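Vevolley brings its cutlery-sorting kit to small kitchens

A robot kit that sorts mixed cutlery into bins will go on offer to cafes, school kitchens and catering firms from January, the company behind it has announced, and anyone who has ever stood at a counter at the end of a long evening with a heap of forks in front of them will probably want to hear a little more.

Vevolley, which has its workshop in Viltmont, calls the kit Nikier. It comes as a single arm with a two-finger gripper, a small camera up at the wrist, a set of clear bins and the software that decides which piece goes where. The buyer supplies a table and a power outlet. Customers can rent it at 800 dollars a month, with installation and a morning of training included, and the shortest contract runs for 3 months.

Flor Lozano, who heads the small team that developed Nikier, said the idea came from her years in banquet catering, when she and her colleagues would spend the last hour of a wedding picking through rented cutlery that had got mixed up with the house sets.

"You would have one family's good forks in with ours and in with the ones from the rental place, and everyone was tired and wanted to go home," she said. "I always thought it was a lovely job for a machine – it doesn't mind what time it is."

The kit is meant for places that handle a few hundred pieces a day and could never find room for the big sorting lines used by industrial laundries and airline caterers. Vevolley says Nikier will work through 400 pieces in an hour when they are spread out on the table, and fewer when they are piled up, as overlapping handles take it longer to pick apart. Knives with serrated edges are left out of the first version, and so are chopsticks, although Lozano said she has had more requests for those than for anything else.

The first kitchen to take one on trial was Marín, a family restaurant a short drive from the workshop, where the dining room seats 224 when the terrace is open and the cutlery has been bought in dribs and drabs over the years. Staff there taught the system their own categories by placing a few pieces of each kind in front of the camera, and they have since changed their minds twice about what belongs with what, with no need to call anyone out.

It has not all been smooth. Shiny finishes gave the early software a good deal of trouble, particularly the rainbow-colored cutlery that has become so popular for parties, which can look blue from one side and purple from the other. The table itself throws back some light too, and the team spent much of the fall working on glare. Lozano said an update sent out to the trial kitchen had helped a great deal, and that customers would get later ones at no extra charge.
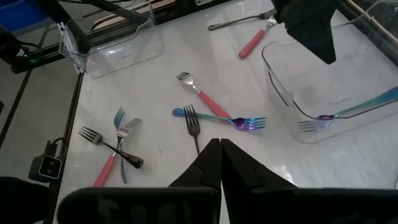
Gripper's-eye view: red-handled, silver and iridescent forks on the white table, with clear bins on either side.

Vevolley plans to hold demonstrations at its Viltmont workshop through the month, and visitors are welcome to bring along a bag of their own cutlery to try – the odder the better, Lozano said. Orders are being taken now, with the first deliveries going to kitchens close enough for the team to drive over if something needs adjusting. A version for spoons and small serving pieces is being tested as well, and the company expects to give a price for it once the trial at Marín has finished.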